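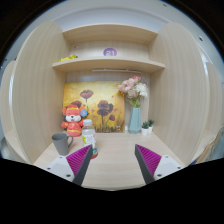
By Ekaette Bashir

Eavesdropping has a bad name and I think it deserves a better one. The word comes from the strip of ground beside a house where rain drips off the eaves. A person who stood there could hear what was said inside, and in old English law you could be fined for it. The offence was treated as a kind of nuisance, along with scolding and keeping a disorderly house. The listener was assumed to be collecting gossip in order to spread it.

That is still what most people mean by the word, and I have no wish to defend it. Putting your ear to a neighbour's wall is rude, and reading someone's messages over their shoulder is worse. What I want to defend is something smaller and much more common, which is hearing other people talk in places where everyone knows they can be heard. I mean the bus, the waiting room, the queue at the chemist, the next table. I would call it overhearing, except that overhearing sounds like an accident, and I do it on purpose.

I ride the 19 bus from Ridcombe into the centre most mornings. In January I stopped wearing headphones on it. There was no principle involved at first. One side had gone dead and I was slow to replace them. The first few days were dull. Then I began to follow two women who get on near the hospital and who had been arguing, as far as I could tell for weeks, about whether their brother should be allowed to keep a boat. I have never seen the boat or the brother. I know it leaks. I know he was told a price of $400 for the repair and that one sister thinks this is robbery and the other thinks it is a bargain. They never finish the conversation, because the younger one gets off five stops before me.

What did I gain from that? Nothing I could use. But I'd been taking that bus for years and thinking of it as a room full of strangers with nothing to do with me, and I don't think of it like that now.

There is an old idea in moral philosophy that we become decent by imagining how things look to other people. Novels are often brought in as evidence. Read enough of them, the argument goes, and you get practice at being someone else. I like novels and I half believe this. My trouble is that a novel has been arranged for me. Somebody has decided which remarks matter and cut the rest. The person in the seat behind has made no such effort. She repeats herself, leaves out the one fact that would make sense of the story, and uses first names as if I'd grown up with all of them. To follow her I have to do a good deal of the work myself, and I'm often wrong. I spent a week certain that a man called Gary was somebody's husband. He was a dog.

Being wrong like that seems useful to me. Fiction rarely tells a reader that she has misjudged the whole situation unless it means to, as a trick. Real talk does it all the time and doesn't notice.

My friend Essam Badawi, who teaches drama in Skindley, objects to all this. He says that people on a bus have consented to being near me and have not consented to being my reading matter. He thinks there's a difference between hearing and attending, and that politeness in a city depends on keeping the two apart. We all hear each other. We agree to behave as if we don't. He calls this the only privacy most people can afford, and he points out that someone living with four others in a small flat may have the bus as the one place to ring her mother.

I take this seriously, and it has changed how I behave. I don't turn my head. I don't laugh, which is sometimes hard. If someone lowers their voice I look out the window and try to think about something else. I don't write it down on the spot either. I've changed enough about the sisters, and about Gary, that I doubt they would recognise themselves here, though I admit the dog is still a dog.

But I don't agree that attention is a kind of theft. If I attend to a stranger's story and keep it to myself, she has lost nothing. And the alternative isn't as respectful as Essam makes it sound. A carriage full of people all sealed off with their own music isn't giving each other privacy in any way that costs them something. They have stopped being there. The old politeness he describes needed people who could hear and who chose to be discreet. Discretion is a habit, and I don't see how anybody keeps it up without the chance to use it.

A harder objection came from Consolacion Dalisay, who read a draft of this. She moved here as an adult and spoke little English for her first year. She told me she knew exactly when people on the tram were listening to her and her cousin, and that it didn't feel like sympathy. It felt like being checked. She said that whether you mind being overheard depends a lot on whether you think the listener is on your side, and that I'm used to assuming they are.

I don't have a good answer to that. I could say that I'd be on her side, but she'd have no way of knowing, and how I feel inside my own head isn't much use to someone two seats away. The most I can say is that the person who was checking her was listening for one thing, an accent or a language, and had stopped once they'd found it. The listening I'm in favour of would have gone on long enough to find out that she and her cousin were discussing, as she remembers it, the price of eggs. I grant that this is easier to say in an essay than to show on a tram.

It also matters what kind of places we build. The Ibrahim bakery near my stop used to have one long table and now has a row of single stools facing the wall. The owners told me people prefer it, and I believe them. I sit there too. The new library at Mumness has gone the same way. These are sensible choices one at a time, and I wouldn't reverse any of them. I only notice that it's now possible for me to leave home, spend a whole day among over 1,000 people, and hear no sentence that wasn't addressed to me or to a phone.

Last week the older sister was on the bus by herself. She rang someone and said that he'd sold it after all, and that she was sorry now she'd gone on about it. Then she talked for a while about curtains.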